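## 4. Comparing the two arm controllers in simulation

The gripper tests in Section 3 were run with one controller. Before fixing that choice for the rest of the study, we compared two controllers on the same arm, the same parallel-jaw gripper and the same table. The first, Flivuvo, plans a full joint path before the arm moves and then follows it without changes. The second, Matuvness, plans only a coarse path and corrects the gripper pose at every control step. Both were given the same grasp targets, so any difference in the results comes from how the arm gets to the target and how it behaves once the fingers are near the object.

### 4.1 Setup

All trials in this section use the simulated workcell. A white articulated arm is mounted at one end of a long wooden table, and the gripper carries two black fingers. The room model, including the furniture along the walls, was kept in all runs. It has no effect on contact, but it does change the rendered camera views, and we wanted those views to be comparable with the ones used to tune the grasp detector.

The objects are rigid boxes in an open gray bin with red inner walls. Figure 4a gives the room-side view of the gripper over the bin.
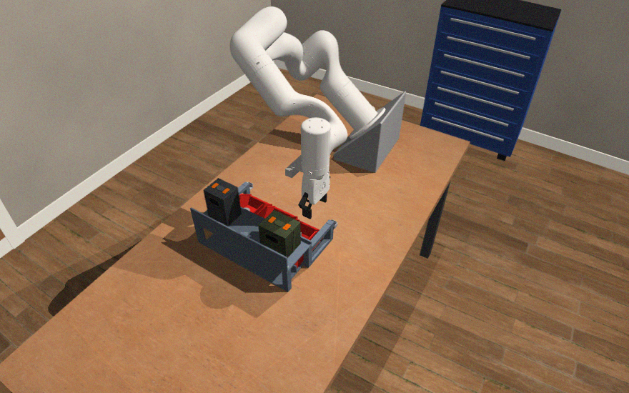 Each controller was run for 200 trials with the same list of random seeds. A seed fixes the starting joint angles, the bin pose and the order in which boxes are requested. A trial ends when the requested box has been lifted clear of the bin and held for 30 control steps, or when the time limit is reached. The limit was 700 control steps. We chose it from early runs in which nearly all successful lifts finished well before that point, and we did not change it afterward.

Speed and acceleration limits were set to the same values for both controllers. Flivuvo can use a higher joint speed in free space, and its default settings do so, but with those defaults the comparison would mostly have measured the speed limits. Finger force was also held constant. The gripper closes at a fixed rate and stops on contact, and neither controller can change this.

Contact between the fingers and the bin walls was logged but not counted as a failure. A light touch on a wall is common when a box stands close to it, and on a real bin it would usually do no harm. We counted a trial as failed only if the box was not lifted, if it was dropped before the hold period was over, or if the bin itself was moved past a set distance from its starting pose.

### 4.2 Views and logging

Two fixed room cameras were rendered in addition to the sensor view used for grasp detection. They play no part in control. We added them after Dimitriou found that joint logs alone made it hard to tell a blocked finger from a missed grasp — the two produce nearly the same trace until the arm starts to lift. With a side view next to the trace, most cases could be sorted in a few seconds.

Figure 4b is the wider of the two views, with the arm and the shelving side of the room.
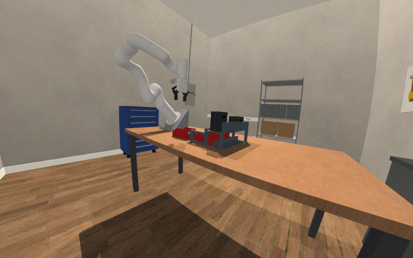 Labels were assigned by two of the authors working separately. Where they disagreed, the replay was checked again and a label was agreed on. Most disagreements were over box corners that slid along a finger during closing, which one author had marked as a poor approach and the other as a poor grasp target. We settled on calling these approach errors when the gripper pose was outside tolerance at first contact, and target errors otherwise.

### 4.3 Results

Matuvness completed more lifts than Flivuvo, and the gap was widest for boxes next to a bin wall. With Flivuvo, a small error in the final pose stays in place until the fingers close, and near a wall there is little room for it. Matuvness removed most of this error in the last part of the descent. For boxes with free space on both sides the two controllers were close enough that we do not claim a difference.

Flivuvo was faster in the trials that both controllers completed. Its paths were also more repeatable, and two runs with the same seed gave identical joint traces. Matuvness sometimes slowed down above the bin while it made small corrections, and in a few trials it kept doing so until the time limit. Yordanov traced this to a tolerance on wrist rotation that was tighter than the pose estimate could support. Loosening it removed the problem in a repeat of those seeds, but the results reported here use the original value.

Across both controllers and all extra repeats, 1154 grasp attempts were logged, counting second and third tries within a trial. The per-attempt data point the same way as the per-trial data. We use Matuvness for the experiments in Section 5, with the wrist tolerance loosened as described.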